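Clearing a shared bench: cables first, scale last

Tín Trịnh keeps the small-items bench at Ildale in working order. The bench is a tabletop with a pastel floral print, walled with blue brick pattern, and it collects leads. We spoke on 2020-03-07 about how he sorts it.

"Cable is the main load," Trịnh said. "People think of the boxes and cups, but a box has one position. A long lead takes whatever area you let it take."

His method starts with the longest white cable. He finds the fixed end, follows it by hand to the free end, and only then begins to coil. Coils are kept wide. Tight winding near a connector, he said, is what ruins most of the leads he throws out.

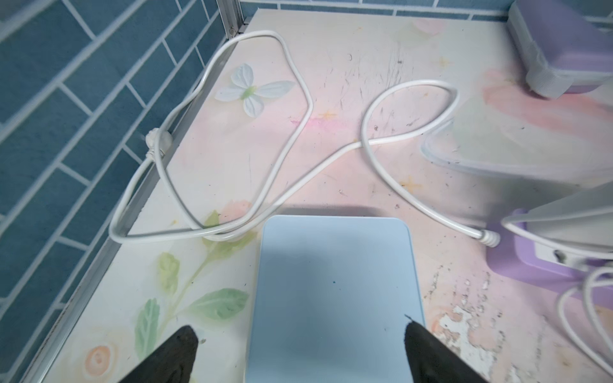
Photo: Kultamus

The light blue tray stays within reach at this stage. Trịnh wants a tray on the bench before any cable is lifted, so that clips and adapters have somewhere to go. He is less concerned about the surface, which is scratched and has started to peel. "It is a work surface. I will recover it in June. Until then I lift things across the bad patch and do not drag them."

The purple power strip is treated separately. Chargers come out one at a time, and each lead is matched to its adapter before the next is touched. Trịnh once labeled every plug at both ends and gave it up after 20 labels, when the adhesive failed.

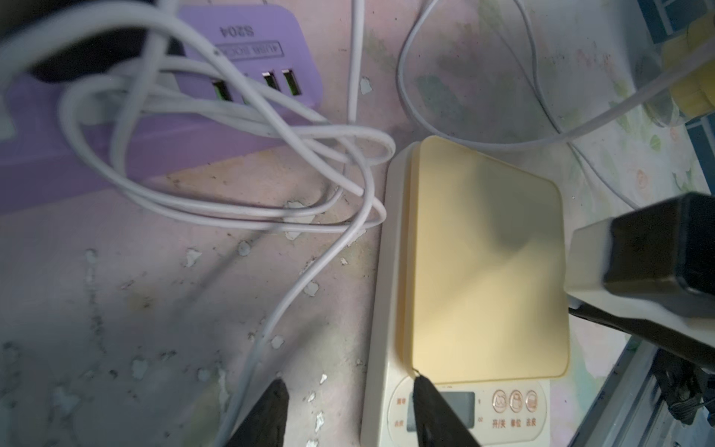 The scale and the USB sockets, with the white leads in a tangle of loops.

The kitchen scale has a square yellow platform, and he uses it for sorting small parts by weight. He checks it against a 50 g reference and again at 300 g. A reading off by more than 2 g sends it for new batteries. He objects to cables lying against the platform, where a stiff lead can carry part of the load.

"You zero it with the cable touching, then the cable moves," he said. "Now you have an error and no record of it."

Cases go to the back wall and the marker cup to the right side. Trịnh took the layout from an old Lenz storage sheet and changed it little. The scale has the center. 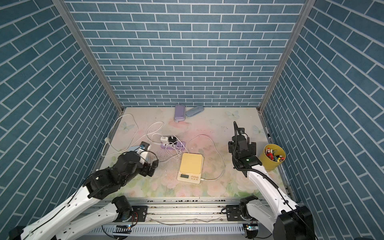

Bench layout, with the cases at the back and the marker cup at front right.

Asked about cable boxes, Trịnh said he had tried one from Neko and found the lid too shallow for square adapters. He now uses open trays and hook-and-loop ties, one tie per coil, with the plug left outside the loop.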